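Chapter 4
Absorbency and Drying in Household Textiles

Contents of this chapter
4.1 Terms used in this chapter
4.2 How cloth takes up water
4.3 Pile, loops and surface area
4.4 Drying after use
Review of symbols

Chapter 3 dealt with the strength of yarns under load. The present chapter deals with water: how a cloth takes it up, how much it can hold, and how it gives it back to the air. The subject matters to anyone who specifies towels, wiping cloths or bedding, and it accounts for a large share of the complaints that reach a textile laboratory. A towel that passes every strength test can still fail in the bathroom.

The reader should know the fiber classes from Chapter 1 and the weave diagrams from Chapter 2. No mathematics beyond simple ratios is needed until Section 4.4.

4.1 Terms used in this chapter

Three quantities are often confused in trade literature and are kept apart here.

Regain is the mass of water a fiber holds when it is in balance with the surrounding air, stated as a percentage of the dry mass of the fiber. It is a property of the fiber and depends on the humidity of the room. Cotton has a high regain compared with polyester. Wool has a higher regain than either.

Capacity is the mass of water a finished cloth can hold after soaking and draining, divided by its dry mass. It depends on the fiber, but more strongly on the construction. Most of the water in a soaked towel sits between fibers and between yarns.

Rate is the speed at which a cloth takes up water from a surface or a drop. A cloth may have a large capacity and a poor rate. New towels treated with a silicone softener are the usual case.

In her course notes of 1996, Shanthi Biswas used the word "thirst" for rate and "stomach" for capacity. The terms did not enter general use, but students may meet them in older laboratory manuals from the Reuter workshop.

4.2 How cloth takes up water

Water enters a cloth through the narrow spaces between its fibers. Where the fiber surface is easily wetted, the water climbs the walls of each space and pulls more water behind it. The pull is stronger in narrow spaces, but the flow is slower, as friction against the walls rises when the space gets smaller. Every absorbent cloth is a compromise between the two effects.

Wetting depends on the outermost layer of the fiber. Raw cotton carries natural waxes and will float on water for some time. Scouring removes these waxes. Laundry softeners put a similar layer back, and repeated use can lower the rate of a good towel within a few washes. The remedy is to wash without softener until the deposit is gone.

Twist also has an effect. A tightly twisted yarn has small internal spaces and holds less water for its mass. A loosely twisted yarn is open, takes up water quickly and feels soft, but sheds lint and wears sooner. Towel makers commonly use a low twist in the pile and a higher twist in the ground weave, where strength is needed.
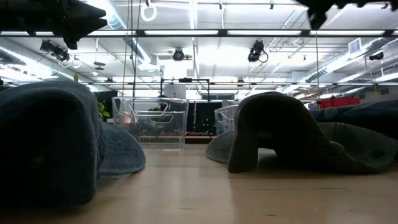 Folding changes the result of any absorbency test and must be controlled. A drop placed on a folded cloth meets several layers in series. The upper layer fills first, and water passes to the next only where the two are in firm contact. Air trapped between the layers delays this. For this reason specimens are tested as a single layer, laid flat, unless the method states otherwise. Where a folded specimen is required, the number of layers and the load placed on them must be recorded with the result.

4.3 Pile, loops and surface area

Terry cloth is woven with 2 sets of warp yarns. The ground warp is held under high tension and forms the base. The pile warp is let in slack and forms loops when the weft is beaten up. Loop height is set by the distance the reed stands off before the beat.

Longer loops give more surface and more capacity. They also snag more easily and lie over when wet, so that the gain in capacity is smaller than the gain in yarn used. Sheared pile, called velour, has a smooth face and takes up water more slowly than the looped form made from the same yarn.

The mass of a cloth per unit area is the figure most often quoted to buyers. It is a fair guide to capacity within one construction and a poor guide between constructions. A bath sheet from the Solamden mill, measured at 679 grams per square meter, held almost the same mass of water as a lighter waffle cloth from Kernarero when each was compared for equal dry mass. The heavier cloth held more in total only because there was more of it.

4.4 Drying after use

A wet cloth dries in two stages. In the first, the surface stays wet, water moves outward from the interior as fast as it is lost, and the rate of drying is set by the air. Temperature, humidity and air movement control this stage, and the type of fiber has little influence. In the second stage the surface begins to dry, the supply from inside falls behind, and the rate drops steadily. The fiber now matters. Water held within cotton is released slowly, while polyester has little internal water to release.

A towel hung in one layer exposes both faces. Folded over a rail, it exposes little more than half that area, and the first stage takes longer in proportion. A towel left in a heap may remain damp long enough for odor to develop.

Review of symbols

R regain, percent
C capacity, grams of water per gram of dry cloth
m mass of dry cloth, grams
A exposed area, square meters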